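Haldane project: software working group
Minutes of the February meeting
Present: Rozália Štěpánek (chair), Ľudovít Šindelář, Igor Charvát, Struan Tennant (minutes)
Apologies: Svatopluk Kubíček

1. Perception on the simulated chess task
Ľudovít reported that the piece finder now runs on the gripper view as well as the side view. He called the results good. Struan asked what good meant. The test set is 2,202 renders, and 1,437 of them came from one lighting set-up, so the headline score says little about any other. Shadow from the arm still lies over the left of the board in the gripper view, and the white pawn near the far corner sits right in it. Igor doubted that tuning thresholds again would help, as it did not help last time. 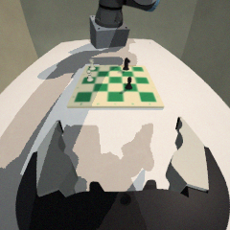 2. Planner
Igor showed the new Trulmont planner moving the arm between the ready pose and the board. He wants it made the default. Rozália was not persuaded. All 33 trial runs began from the same pose, and planning time was quoted without the slow cases. Struan pointed out that "no collisions" was checked against a table model with the chess pieces left out. Igor accepted this but thinks the risk is small. Not agreed.

The side view was looked at for the start of a run, with the arm over the left end of the table and the gripper open. Ľudovít noted that the two pale pieces are hard to tell from the background at this distance. He would still like to combine both views. Rozália wants to see the gripper view working by itself first.

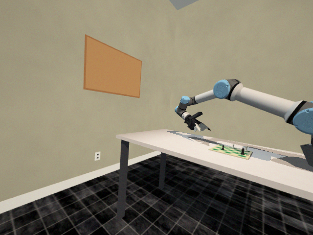

Question from Struan: what would it take to make Trulmont the default?
Reply from Igor: 200 runs from mixed start poses, with the pieces in the collision model and every planning time reported, slow ones included.
Rozália asked for that to be minuted in those words.

3. Actions
Ľudovít: split the scores by lighting set-up and send them round.
Igor: add the pieces to the collision model, then rerun.
Struan: ask Svatopluk whether the Pastar logging tool drops messages or only looks as if it does.

4. Any other business
None. Closed at 11.40.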